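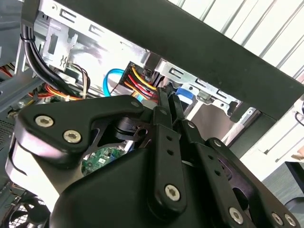

Lurkutport bus stop notes: read me first

Hello! I'm Noreen Magsi and this is my slightly overgrown collection of notes on the bus stops of Lurkutport and the villages along the Brirmont road. It started as a list on the back of my diary (which stops have a bench, which ones leave you standing in a hedge) and it got out of hand. There are now 1,334 rows in the main file, one row per stop visit, and I've been to some stops far more often than is sensible.

What's in the folder

stops.csv - the main file. One line for every visit.
names.csv - what each stop is called on the pole, on the printed timetable and by the people who wait there. These often disagree. Dai Lane Top is "Chapel" to everyone over fifty.
routes.txt - the routes as I understand them, in plain sentences.
old/ - earlier versions. Please don't use these, I only keep them out of nerves.

The columns in stops.csv

stop_id: my own number. It has nothing to do with the one on the pole.
month: the month I went, written out in full. I didn't keep exact days in the first year, so I've left them out everywhere.
shelter: yes, no or partly. "Partly" means there's a roof but the rain still gets you.
bench: yes, no or perch. A perch is one of those sloping rails you lean on and slowly slide off.
timetable: yes, no, old or unreadable.
light: yes, no or blank. I can only fill this in after dark, so it's blank for most of the summer visits.
notes: whatever I felt like writing. Some of it is about dogs.

Of all those rows, 1,021 have the timetable column filled in. The others come from before I thought of it, and I'd sooner leave them blank than guess.

Things that will trip you up

The Viveck estate was renumbered in March, so 23 stops appear under two different ids. I've put the old id in the notes column, after the word "was". If you're counting stops and your total looks too high, that's almost certainly why.

Opposite sides of the road count as two stops. I know the timetable treats them as one, but only one of them ever seems to have the shelter and it's never the one going into town in the morning!

"Brirmont Green" and "Brirmont, The Green" are different places, more than a mile apart. I found this out on foot.

I mostly go out between 10 in the morning and teatime, so anything about evening buses is thin. The early ones too - I've done the 5.40 exactly once and wrote "cold" in the notes.

Using it

Help yourself. Print it, chop it up, put it on a map. If you share a version with changes, please say that you've changed it, so I don't get letters about a bench I've never sat on. Corrections are very welcome, and the most useful kind gives me the stop name from the pole, which side of the road it's on and the month you were there.

Still to do

Finish the coast road past the golf club.
Go back to Dai Lane Bottom and see if the timetable case has been mended.
Decide what to do about request stops with no pole. At the moment they're in as "tree", "gate" or "by the postbox".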